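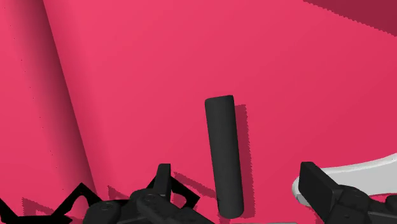 The Allowance

The ferry to Jalturska ran at 6:40 in the morning and again at four, and Bríd Brophy had missed the first one. She sat in the Amaral depot with the shrinkage log on her knees and read it for the second time.

The log covered one dye lot. Wool blanket cloth, plain weave, finished width 66 inches. According to the mill at Kalbridge, the cloth left the finishing room at width. According to the depot at Amaral, it arrived at width. According to the hospital in Jalturska, which had ordered it, the blankets did not reach the edges of the beds.

The company employed her to settle differences of this kind. She carried a steel tape, a folding rule to check the tape against, a notebook, and a cotton bag of pins. The tape had last been certified in April.

She asked the depot clerk for a roll from the same lot. He brought one out on a hand truck and stood beside it.

"It's been measured," he said.

"By whom?"

"By me. It's on the sheet."

She unrolled three yards on the inspection table and let the cloth lie. Wool that has been rolled under tension needs time to relax before a width means anything. The company's procedure allowed an hour. Bríd gave it two, and spent them reading the tension settings from Kalbridge, which had been typed by somebody who did not like the letter e and struck it faintly.

At the end of two hours she measured at seven points. The widths agreed to within an eighth of an inch, and all of them were 66 or a hair over. She wrote them down.

"Told you," said the clerk.

"You did."

She took the four o'clock ferry. The crossing was rough and she kept the notebook inside her coat. A man across the aisle was eating boiled eggs out of a paper sack and offered her one, which she took.

The hospital laundry was in the basement. The woman who ran it was called the Superintendent by everyone, including her own sister, who worked the mangle. She had folded one of the complaint blankets on a chair and she did not offer any opinion about it.

Bríd measured it. Sixty-three and a quarter.

"How many times has it been washed?"

"Once. As they all are, before they go up to the wards."

"At what temperature?"

"At the temperature on the ticket." The Superintendent produced the ticket. It said 165.

Bríd read it and turned it over. The back was blank. On the Kalbridge sheet the washing temperature for this cloth was given as 105. She put the two side by side on the folding table. The ticket had been printed at Skallex, where the company had its labels done, and the figure was clean and black and perfectly legible.

"Would you have washed wool at 165," she asked, "if there had been no ticket?"

"No."

"But you did it."

"There was a ticket," the Superintendent said. "Last year I washed your cotton the way I thought best, and your company wrote me a letter about it. I have the letter."

She did have it. It was two paragraphs long and it advised the customer to follow the instructions supplied. Bríd recognized the phrasing. She had drafted it herself, one wet Saturday, to clear her desk.

She asked to see the washer, and then the thermometer on the washer, and tested the second against her own in a bucket. It read one degree low. She noted this, though it had no bearing on anything.

The report took most of the evening. She wrote it in the boarding house under a lamp that had to be held upright with a book. Under Cause she put: incorrect care ticket, printer's error or error in copy supplied, to be determined. Under Remedy she put: replace the lot at company expense. The form had one more heading, Contributing Factors, and roughly an inch of space below it. Most inspectors left it empty.

She wrote: previous correspondence with customer discouraged use of customer's own judgment. See letter attached. Author, B. Brophy.

Then she checked the sum for the replacement cloth -- it had to be cut with the allowance added -- and found that she had carried a figure wrong. She corrected it, initialed the correction, and went down to ask what time they locked the front door.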